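Marta Marchuk
2021-01-06
My sourdough starter smells like nail polish remover and I fed it last night. Do I toss it? I've had it since August and I'm kind of attached!

Dorota Wasilewska
Don't toss it, it's just hungry. Mine did this all last winter – I went to two feedings a day and the smell cleared up. Keep only a spoonful of the old stuff each time.

Jaxon Fehr
what she said. also try some rye flour, mine loves it. if you see pink or fuzzy spots though, start over
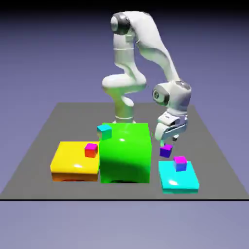

and wash the jar too, I always forget that part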